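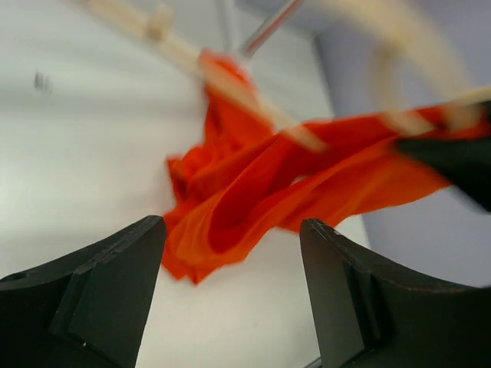 Photo: Skuvenero

Reading your way through a second language, one subtitle at a time

By our languages correspondent

Emine began as a list of film lines with translations typed underneath. It now holds 2,322 short clips in Turkish, Vietnamese and German, each with two rows of subtitles and a button that stops playback at the end of every sentence. Learners pay 6 euros a month, or nothing if they can put up with a limit of 33 saved words.

The idea is simple enough. You watch a clip, tap a word you don't know and get its dictionary form, with a note on the ending it carries in that line. For Turkish this matters a good deal. A beginner who looks up a word exactly as it was spoken will often find no entry for it, as the dictionary lists only the bare stem.

Vietnamese was added in August, starting with a family serial called Hoàng. I spent three weeks on it, mostly between seven and eight in the morning. The first episode uses a lot of words for relatives, and the same person is addressed in four different ways depending on who is speaking. The notes deal with this well. They give the relationship first and the English second, so you stop looking for a single word that means "you".

The subtitles are less even. In the older clips the lower row is a loose translation made for viewers, and it sometimes leaves out a greeting or an apology that can be heard clearly. Tap the word above it and you still get an answer, but a learner working alone may not know that anything is missing. Newer clips have a second, closer translation, which can be switched on in the settings under "Line view".

German learners get the most material. The Wedau collection has 900 clips of everyday talk, in shops, at bus stops and on the phone, and the speech is fast. There is a slow setting, though below three-quarters speed the vowels begin to smear and I went back to replaying the line.

Saved words come round again after a day, then after four, then after ten. Reviews use the original sentence and its sound, with the word blanked out. You can type the answer or say it. Speaking worked better for me in German than in Vietnamese, where it accepted the wrong tone more than once.

Downloads for offline use are limited to the paid version, and clips have to be fetched one episode at a time.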